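4.2 Folding and the surfaces used for it

Folding was the part of laundry work that households talked about least in the first interviews and the part that took up the most room in their homes. In Rindale, where we visited 40 households, washing machines stood in kitchens, hallways and basements, and their position was mostly fixed by plumbing. Folding had no such fixed place. It was done on beds, on sofa arms, on the lid of the dryer, on dining tables between meals, and in two homes on an ironing board that was no longer used for ironing.

The bed was the most common choice. People gave several reasons for it. A bed is large, it is clean, it is usually free during the day, and the clothes are often put away in the same room. The height was the main complaint. Respondents who folded on low beds tended to kneel or to sit on the mattress with the pile beside them, and a sitting person pulls the cover out of shape, so that garments laid flat do not stay flat. One woman in the Clarano apartments had solved this by folding only on the far side of the bed and walking around it to reach the pile. She did not think of this as a method until Shirin Rahimi asked her about it during the second visit.

Tables gave a firmer surface but were rarely used bare. A cloth was put down first in most of the homes where folding took place on a table, and it was left in place until the last item was done. Respondents said that the cloth kept knits from picking up crumbs and kept thin cotton from sliding. Sheets, old curtains and blankets all served. Hosseinzadeh makes a similar point in her account of ironing blankets, although her households used the cloth to protect the table from heat, and ours used it to protect the clothes from the table.

We divided the folding of a T-shirt into 5 steps for coding: shaking out, laying down, smoothing, folding in the sides, and folding up the length. Few people carried out all of them. Shaking out was dropped when the load had been hung to dry, and smoothing was dropped when there was little time, most often in the morning before work. Laying down was never dropped by those who folded on a surface, but it was done in very different ways. Some dropped the shirt and then pulled its corners apart. Others held it at two points and lowered it so that the hem touched first.

The collar gave more trouble than any other part of the shirt. It is made of a doubled, ribbed band, it is heavier than the body, and it tends to roll. When the body has been spread and pulled wide, the neck can still be standing up in a small heap (Figure 3). Respondents handled this in one of two ways. The first group pressed the collar down with the palm before making any fold. The second group left it alone until the end, when the shirt was turned over and the neck could be seen, and then tugged it straight with a finger on each side. The second habit was quicker but produced more shirts with a crease under the neckline, which several people said they noticed only on wearing them.
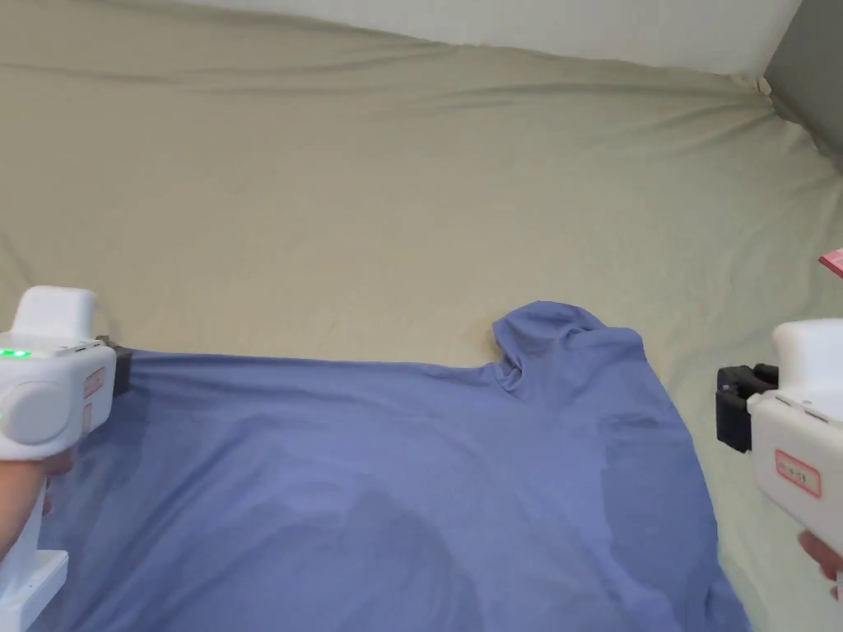

Figure 3. A blue T-shirt spread on a beige cloth, with the fabric bunched at the collar.

Smoothing was also uneven across the body of the shirt. People ran their hands outward from the middle and stopped once the front looked flat. Doubled fabric underneath was often missed – a sleeve tucked back, or a part of the hem turned under – and it was found later as a thick place in the folded shirt. In the Nandstead homes, where shelves were shallow and shirts were stacked high, such shirts were taken out and folded again. Where clothes went into drawers they were left as they were.

The time given to a single shirt varied less than we had expected. Most respondents took under 30 seconds from picking it up to placing it on the pile, whatever surface they used. The larger differences came from sorting, and from the interruptions described in the next section.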